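The Number Everyone Quotes Is the Wrong One

2021-07-02

When a lab reports that its robot can do a household task, the first thing people ask for is the success rate. I have asked for it myself, many times. I now think it is a poor question to lead with, and I want to use a small result from our own work to explain why.

The project is called Ganov. It is a two-arm setup that learns kitchen tasks from recorded demonstrations. A person drives both arms by hand, the system records the camera views and the joint positions, and a model is trained to predict the next short stretch of motion from what the cameras see. None of this is new. Several groups work this way and most of them have better hardware than we do.

What we did that may be a little different was to keep everything. By April we had 3,444 recorded demonstrations across all tasks, including the ones where the operator fumbled, stopped, went back, and tried again. The usual practice is to throw those out. The argument for throwing them out is easy to follow: if you want a robot that does the task cleanly, show it clean examples. I believed that argument for a long time. I no longer do, at least for tasks that involve a lid.

Why lids

A lid is a hard object for a robot in ways that don't show up in a task description. "Take off the lid and set it down" sounds like one step. In practice it is a grasp, a lift, a move sideways while keeping the thing level, and a release onto a surface, and any of these can go a little wrong without the robot knowing.

A glass lid is worse. Depth cameras return bad readings on clear surfaces, and ordinary color cameras see whatever is behind the glass, plus highlights that move when the arm moves. Our model uses color images only, so it has no depth map to be fooled by, but it still has to learn where a lid is from the rim and the reflections. It does this less well than I would like.

We picked steamed buns as the test task for this reason. The lid comes off with one arm, the buns are moved to a plate with the other, and the buns themselves are soft enough that a bad grip leaves a mark. It is a useful mix of one rigid, hard-to-see object and several easy-to-see, easy-to-damage ones.
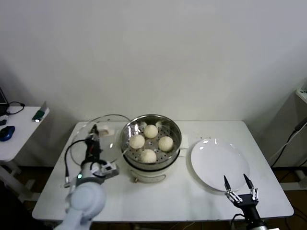
What we compared

We trained two versions of the same model. The first, which we called Dolan, saw only clean demonstrations. The second, Kimel, saw the clean ones and the messy ones together. Both had the same network, the same training time, and the same cameras. We then ran each version for 30 trials on the bun task, with the table set up by the same person in the same way each time.

If you count a trial as a success only when every bun ends up on the plate and nothing is dropped, the two versions came out close to each other. Dolan was slightly ahead. On that number alone, the clean data wins, and a reader would be right to conclude that keeping the messy recordings bought us nothing.

But we also logged what happened after a mistake, and there the two versions behaved very differently. When Dolan missed the lid on the first attempt, it went on as if it had the lid. The arm made the full sideways move with empty fingers and opened them over bare table. The other arm then started toward buns that were still covered. When Kimel missed the lid, it usually paused, backed off, and reached again. In 11 of its trials it recovered from a missed or slipping grasp without help. Dolan did that in 3.

Kimel lost points elsewhere. It was slower, and now and then it hesitated when nothing was wrong, hovering over a bun it could have picked up. It had learned from our operators that hovering is a thing people do. That is a real cost and I don't want to hide it. Some of those hesitations ran past our time limit, and we scored them as failures.

So which model is better? By the headline number, Dolan. For anyone who would have to stand next to it, I would say Kimel, and I don't think it is close.

Two kinds of failure

The reason is that failures are not all worth the same. A robot that stops and hovers too long has failed in a way that costs a minute. A robot that carries on with the wrong idea of where things are has failed in a way that can break a glass lid or push an arm into a hot appliance. A success rate puts both in the same column.

People in the field know this. It comes up in talks and in hallway conversation, and most papers have a paragraph near the end listing the ways the system went wrong. My complaint is about where that paragraph sits. It is usually short, it often has no counts in it, and it comes after the table that everyone will remember. I have written papers like that. The table is what reviewers look at, and it is what gets copied into the next group's paper as the figure to beat.

The effect over time is that everyone tunes for the table. If clean demonstrations give you one or two extra points, you use clean demonstrations. If a certain starting position of the lid makes things go wrong, you find a reason to standardize the starting position. Each choice can be defended. Put together, they give you a system that looks strong on its own test and has very little idea what to do when the first grasp misses.

The case against me

There are fair objections, and I will go through the ones I hear most.

The first is that our sample is small. It is. Thirty trials per model is enough to see a large difference in recovery and not enough to say anything firm about a small difference in success. I would not bet on Dolan keeping its lead if we ran ten times as many. The gap in recoveries is another matter. It is big enough, and it matches what we saw while watching, that I would be surprised if it went away.

The second objection is that recovery should be taught on purpose and not left to whatever mistakes the operators happened to make. A colleague made this point to me with some force. You could place the arm in bad positions deliberately, record a person getting out of them, and have a much better set of corrections for the same effort. I agree with that and we plan to try it. All the same, the accidental mistakes have one thing going for them: they happen where mistakes tend to happen. When we looked through the messy recordings for the bun task, most of the trouble was at the lid. If I had been asked to design bad starting positions beforehand, I would have put many of them at the buns, and I would have been wrong.

The third objection is that counting recoveries is subjective. Someone has to watch the video and decide whether the arm "noticed" a miss. This is true and it is annoying. We had two people label every trial separately and they disagreed on a handful. We settled on a plain rule: if the gripper closes, fails to hold the object, and then closes on the same object again before moving on to anything else, that is an attempt at recovery. The rule says nothing about what the model knows. It can be applied by someone who has never seen the project, and it takes an afternoon.

The fourth is that none of this matters until success rates are higher. Get the basic skill right, the argument goes, and worry about recovery later. I have the least patience with this one. A person lifting a lid in their own kitchen does not get it right every time either. The handle slips, or it is hotter than expected, and they put it down and try again. Trying again is part of the basic skill. I don't see how you would learn to do the first half properly and add the other half afterward.

What I would like to see in papers

I am not asking for a new benchmark. We have plenty. I am asking for two extra columns in the tables we already print. One would give the number of trials in which something went wrong and the robot fixed it. The other would give the number in which something went wrong and the robot carried on regardless. Both can be counted from video that every lab already has.

I would also like groups to say what they discarded. Our own earlier report, on the Flenirico tasks, gave the number of demonstrations used in training and did not mention how many were left out. I went back to find out and could not, because the rejected files had been deleted to free up disk space. It did not seem important then. With those files we could have repeated the bun comparison on older tasks and learned whether the result holds for things other than lids. Without them we have to record it all again.

That work has started. The next task in line is a drawer, and after that a screw-top jar, which I expect to go badly for both versions. We will report the success rates, since people will ask, and the two other columns will be printed next to them in the same size type.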